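Section 2: Cooking vegetables in the Niken steam tray

Read this section before first use. Keep the tray level at all times.

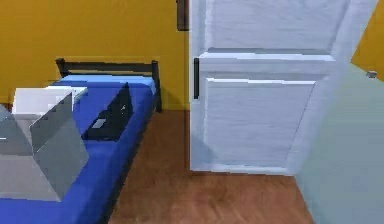
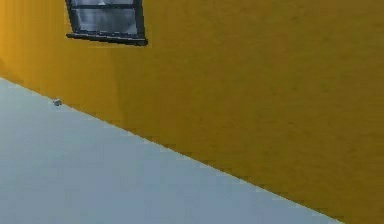
1. Fill the reservoir with 800 ml of cold water. Do not exceed the upper mark.
2. Trim the vegetables and cut them into even pieces. Frozen vegetables may be used without thawing.
3. Place the pieces in a single layer and close the lid.
4. Set the timer to 10 minutes. Carrots and beetroot require longer — consult the table in Section 4.
5. When the signal sounds, wait 30 seconds before lifting the lid.

CAUTION: Escaping steam can scald. Open the lid away from the face and wear oven gloves.

Note: Season after cooking. Salt left on the tray may mark the surface.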